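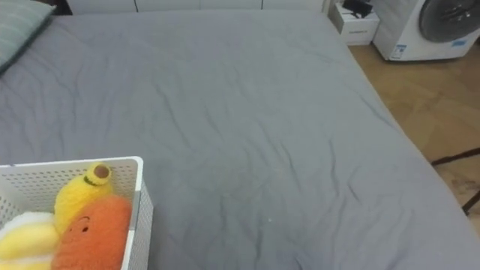
Plush fruit in a white basket, on the bed.

Bedtime pickup goes so much faster with one basket! Set it right on the bed and stand the long toys up first. Our banana loves a corner.

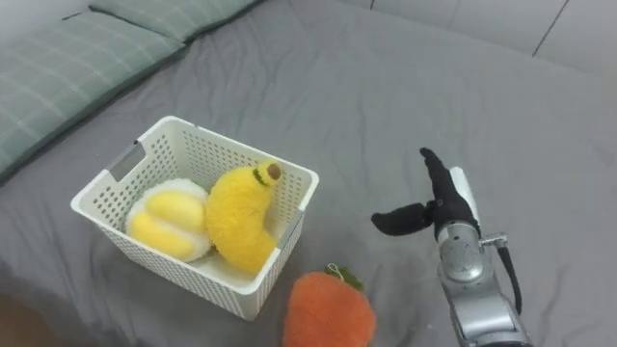 Prurix wrote that round toys should go in before anything tall, and that a folded towel underneath keeps them from sinking.

Great tip! Durian next, carrot last, leaves up. 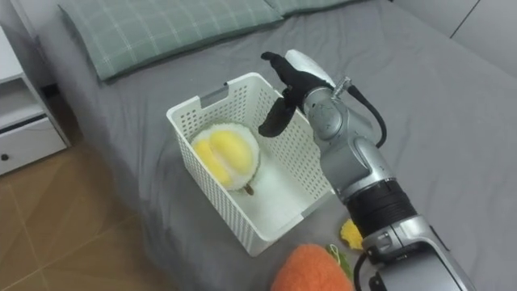 Page last changed: April

To swap toys, take everything out and start over with the durian against a side wall.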